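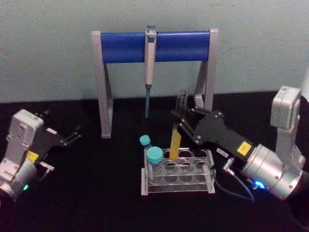 Can a robot learn to handle test tubes without somebody programming every single move?

Up to a point, going by what I saw in Durholm this month, where the Priver project has been teaching a pair of arms by letting them copy people.

I'd been promised a look at Priver since April, so I was a bit giddy when the invite finally came (my own school chemistry ended with a smashed beaker and a letter home, so I was rooting for the machine). The idea is easy enough to follow. A person steers the arms through a job over and over, every move gets recorded, and a piece of software called Hadgu picks up the pattern. The team has recorded 1517 of these practice runs so far, and they threw out fewer than I'd have guessed!

What's new is how they deal with the runs that go a bit wrong. Most groups bin a wobbly grip or a slow approach. Priver keeps them, marks the moment where the person put things right, and gives that bit extra weight when Hadgu is learning. I rather like that – it's how I learned to park.

And the results? They tried the new way on 1428 tube moves and set it against the same software trained on tidy runs only. Dropped or badly placed tubes fell by 12 per cent. I'll admit I was hoping for something more dramatic, but the people who run labs told me they'd bite your hand off for that.

See-through things are the hard part. A clear tube in a clear rack gives a camera very little to go on, and I found it tricky enough with my own eyes. The bright yellow liquid in the bottom of the tube made it far easier for me to follow, and I asked if it helps Hadgu too. They think so, and they want to repeat the tests with plain water before they say any more.

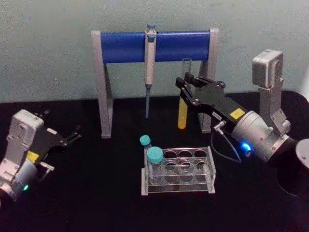 What happens next

A second set of arms is being put together at Flisside, where the lighting is different and the benches are a lighter colour. If Hadgu copes there without being taught all over again, I'll be properly impressed. The team is also sharing 571 of the recorded runs with other labs, and a longer write-up is on the way. I've asked to come back for the water tests, so fingers crossed.

Filed under: Science & Tech > Robots > Close to home

Comments (3)

pipettepam: I move tubes about all day and my wrists would love one of these. How fast is it though?

Grumbly_Geoff: 12 per cent of what? Would be good to see the actual drop numbers when the write-up comes out.

mossy_t: The parking bit made me laugh. More like this please

We use cookies to remember your settings and see which stories get read. Carry on reading if you're happy with that, or change your choices at any time.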